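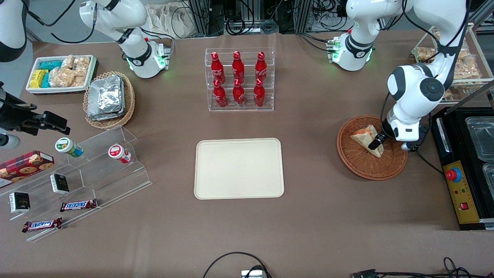 Brato to Move Packaged Bakery Line to Washable Crates at Workemmont Plant

WORKEMMONT, 14/11/2021 – Brato, a regional supplier of chilled sandwiches, rolls and filled pastries, will replace the single-use corrugated cases on its main delivery routes with washable plastic crates. The change covers all products packed at the company's Workemmont plant and will be introduced in three stages, beginning with the northern routes.

The crates are supplied by Hideck under a four-year pooling agreement. Hideck will own, wash, inspect and repair the crates. Brato will pay a fixed charge per trip and will not hold crate stock beyond what is needed for two days of packing.

The first stage applies to 66 delivery points, most of them hospital cafes, campus shops and small grocery stores. Each of these customers has received a notice giving its changeover date, the crate dimensions and the return procedure. Customers who receive deliveries through a third-party depot will be contacted by the depot operator.

"Our cardboard cases were designed for a heavier product and a longer journey," said Teodora Nikolaidis, director of operations at Brato. "Most of our orders travel less than two hours and are unpacked by one person. The crate fits that job better, and it stacks at the same height every time."

Crate design and load limits

Two crate sizes will be used. The full-size crate has a flat base and vented side walls and is intended for sandwiches and rolls. The half-size crate has closed walls and is intended for filled pastries and other items that dry out quickly. Both sizes nest when empty and stack when full. A full stack must not exceed eight crates on a dolly or six crates on a store floor.

Labels will be held in a slot on the short side of the crate. Adhesive labels must not be placed on the crate body, as residue interferes with washing. Brato has changed its label stock to an uncoated card that can be removed by hand. The product code, pack date, use-by date and allergen line stay in their present positions on the label, and customers who scan labels at the back door do not need to change their settings.

Product packaging inside the crate is not affected. Wrap materials, portion weights and shelf life remain as stated in the current product list.

Trial results

Brato and Hideck ran a trial in July on two routes serving the Figueroa district. The trial used 600 crates and recorded 1,341 crate trips. The parties measured product damage on arrival, unloading time, crate loss and the condition of crates on return.

Product damage on arrival was lower than on the same routes in the previous month. The reduction was largest for triangular-cut sandwiches, which in cardboard cases tended to shift toward one end when the vehicle braked. Damage to pastries was unchanged. Unloading time was slightly longer in the first week and returned to its earlier level by the end of the trial.

Crate loss was higher than planned. Most missing crates were later found at customer sites, where they were being used to store other goods. The return procedure was changed as a result, and drivers now record the number of empty crates collected at each stop on the same handheld device used for proof of delivery.

"A pool only works if the crates keep moving," said Edivaldo Moura, account manager at Hideck. "The weekly count by stop shows where they are sitting, and in most cases a phone call is enough to get them back."

Changes at the plant

The Workemmont plant will be altered to accept the crates. The case erector and tape machine on packing line two will be removed and replaced by a crate unstacker and a short length of roller conveyor. Line one will keep its present equipment until the third stage, so that cardboard cases remain available for customers who have not yet changed over.

A new receiving bay for washed crates has been built on the east side of the building. It is separated from the dispatch area by a wall and a roller door. Washed crates arrive wrapped on pallets and are opened only inside the bay. Crates returned from customers do not enter the plant. They are unloaded at an outside dock and transferred to Hideck vehicles.

Hideck will wash crates at its existing depot, which can process 3,000 crates per shift. Each crate passes through a pre-rinse, a detergent wash, a final rinse and an air dryer. Surface swabs will be taken from each batch, and results will be sent to Brato's quality department before the batch is released.

"We wrote the release rule before we discussed price," said Daiane Damasceno, head of quality at Brato. "If the swab result has not been received, the pallet stays wrapped. The plant keeps enough cleared stock to cover a late result."

No jobs will be lost as a result of the change. Staff now working on case erection will move to crate handling or to the packing tables. Training has started and will be complete before the first stage begins.

Information for customers

Customers should check that storage areas and display coolers can accept the full-size crate. A cardboard template is available on request. Where the full-size crate does not fit, orders can be packed in half-size crates at no added charge, provided that the request is made at least five working days before the changeover date.

Empty crates should be nested, kept under cover and left at the delivery point for collection on the next visit. They should be free of food waste and wrap but do not need to be washed. Broken crates should be returned with the others and will not be charged to the customer. Crates that have not been returned after 30 days will appear on the customer's monthly statement, and a deposit will be charged if they are not returned in the following month.

Minimum order quantities will change in some cases, as a full crate does not hold the same number of packs as the old case. A conversion table has been sent with the changeover notice. Standing orders will be converted to the nearest full layer unless the customer asks for a different quantity – part-layers will still be accepted for pastries.

Questions about orders and changeover dates should be sent to Carter Fraser in customer service. Questions about crate returns should be sent to the Hideck pool desk.

About Brato

Brato makes chilled sandwiches, rolls and filled pastries for food service and retail customers. Its products are packed at Workemmont and delivered by its own vehicles and through contracted depots.

About Hideck

Hideck rents, washes and repairs reusable transport packaging for food producers. Its services include crate pooling, dolly rental and return tracking.

Media contact

Iara Herrera
Communications, Brato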